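Cómo preparar un edificio comercial para la limpieza y revisión de canalones y bajantes

Guía de Staronside para administradores de fincas y responsables de mantenimiento. Miércoles, 11 de enero de 2023 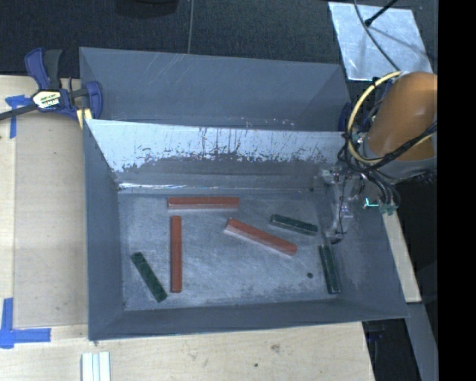

Antes de la visita

Reúna los planos de evacuación de aguas pluviales y el informe de la última intervención. Si el edificio carece de planos, bastará un croquis con la posición de las bajantes y de las arquetas. Nuestro departamento técnico admite ambos documentos en formato digital.

Comunique a los ocupantes la fecha de los trabajos por escrito. Las plazas de aparcamiento situadas junto a la fachada deberán quedar libres desde la víspera.

Paso 1. Delimitar la zona de trabajo

Señalice el perímetro y mantenga cerrado el acceso peatonal bajo el alero. En edificios con más de una entrada, indique un recorrido alternativo – también para los repartidores – y compruebe que no invade ninguna salida de emergencia.

Paso 2. Retirar los sedimentos

El personal autorizado retirará hojas, grava y lodos a mano o con pala de plástico, empezando por el extremo más alejado de la bajante. Los residuos se depositan en sacos y nunca se empujan hacia el desagüe.

Paso 3. Comprobar las bajantes

Vierta agua de forma gradual y observe la salida en la arqueta. Si el nivel sube en el canalón, detenga la prueba y solicite el desatasco del tramo. Las juntas se revisan en esta misma fase. En las cubiertas del polígono Lerkel, con 1.579 metros de canalón, la comprobación se realiza por sectores de 300 metros.

Paso 4. Registrar los resultados

Anote en la ficha Hisisow cada tramo revisado, las fijaciones sustituidas y las reparaciones pendientes. La ficha firmada debe remitirse en un plazo de 30 días.

Periodicidad

Se recomienda una revisión anual en septiembre, antes de las lluvias de otoño. Los edificios rodeados de arbolado requieren una segunda visita al final del invierno.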